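Recording Two-Arm Demonstrations by Remote Control: Clearing a Kitchen Table

Posted September 16, 2020 by Kenji Lindqvist

This tutorial covers how we record demonstrations on a two-arm setup with the operator driving both arms by remote control. The task is clearing and stacking kitchenware on a small table. The same steps work for most tabletop jobs where the objects are light and the arms can reach everything without the base moving.

You will need the two arms with their grippers, a pair of hand controllers or leader arms, a head camera, and a computer running your recording software. We use Rovano for recording and playback. If you use something else, the menu names will differ but the order of the steps stays the same.

Before you start

Check that both emergency stops work. Press each one with the arms powered and holding a pose, and make sure the arms behave the way your manual says they should. Do this every session, including the second session of the same day.

Home both arms. On our setup the left arm has to be homed first, or the right one will report a joint limit fault that clears only after a restart. Check your own arms for anything similar and write it on the controller case.

Look at the cables. Move each arm by hand or at low speed through the full area you plan to use and watch where the slack goes. A cable that is fine with the arm at rest can catch on the table when the wrist turns. Leave more slack than you think you need at the wrist and tie the rest back near the shoulder.

Set the speed limit. For a new operator I use 35 percent. Most people ask for more after a while, and they can have it once they have a clean set of recordings. Fast demonstrations with a lot of corrections in them are hard to learn from.

Laying out the table

Pick a start layout and an end layout and write both down in one or two sentences. "Bowls nested, utensils on the tray" is enough. If two operators would disagree about whether the task is finished, the sentence needs more work.

Put the objects where at least one arm can reach them with the elbow bent. An arm that has to stretch out straight will move badly near the end of its reach, and the operator will feel it as a sudden jump or a stall. Try the farthest object first.

Change the layout between recordings. Move each object a little, turn the handles, swap the left and right sides now and then. If the spatula always starts in the same place, the robot learns the place. We change small things after every recording and the whole layout after every batch.

Plastic dishes are best for the first week. They survive being dropped and they are light enough that a poor grasp still often works. Keep in mind that clear and frosted plastic is harder for the camera than solid colors, so mix both kinds in early. A plain backdrop behind the table helps if people walk through the room while you record.

Connecting the controllers

1. Open the recording program and select both arms.

2. Hold the controllers in the same pose as the grippers. The closer the match, the smaller the first move will be.

3. Press and hold the clutch on the left controller. Move your hand slowly and confirm that the left arm follows in the right direction on all three axes.

4. Repeat with the right controller.

5. Open and close each gripper fully, 2 times. If one of them stops short, recalibrate it now.

6. Release both clutches and let the arms settle.

If an arm moves the opposite way from your hand, stop. The controller frame is turned around, and the fix is in the settings. Do not try to get used to it.

Recording a demonstration

Bring both grippers to the ready pose, just short of the front edge of the table. Start every recording from there. It gives the training data a common starting point and keeps the first second or so free of odd motions.

Start recording, wait one breath, then move. Approach each object from above or from the side that gives the fingers the most room. Slow down for the last few inches, close the gripper, and pause briefly before lifting. The pause makes the grasp easy to find later when you cut the recording into parts.

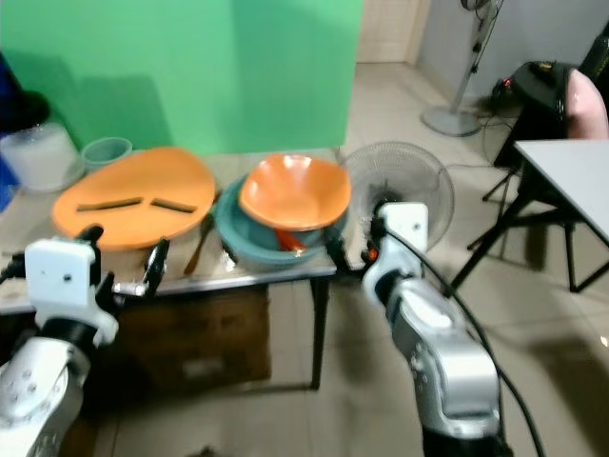
Decide ahead of time which arm handles which side. Our rule is that the nearer arm does the work and the other one waits, except when a dish needs to be held steady. For nested bowls, hold the outer bowl with one gripper and lift the inner one out with the other. For long handles, grasp near the middle so that the ends do not swing.

If you miss a grasp, open the gripper, back off, and try again in the same recording. One retry is useful to keep, as it shows the robot how to recover. After a second miss, end the recording and mark it as failed. Do not reach in with your hand to fix an object while the arms are live.

When the table matches the end layout, return both grippers to the ready pose and stop recording.

Naming and checking the files

We name each file with the task, the operator's initials, and a running number. The Trolari set, which we began in March, is up to 3728. Leave the numbers of deleted files empty so that your notes still line up.

Play back every tenth recording on the screen, and play one recording per batch back on the arms at low speed with no objects on the table. Look for dropped camera frames, gripper signals that lag behind the arm, and long stretches where nothing moves. Cut idle time at the start and end, but leave the short pauses around grasps alone.

Common problems

Arm drifts while the clutch is released: the arm was not homed properly, or the payload setting is wrong for the gripper you have mounted.

Gripper pushes objects away before closing: the approach is too low or too fast. Raise the wrist and open the fingers wider.

Both arms stop at once: usually the collision check. Back the waiting arm off to its own side and resume.

Recording ends early: check the disk space before anything else.

The settings file for the grippers is on the Morrison page, along with the calibration sheet.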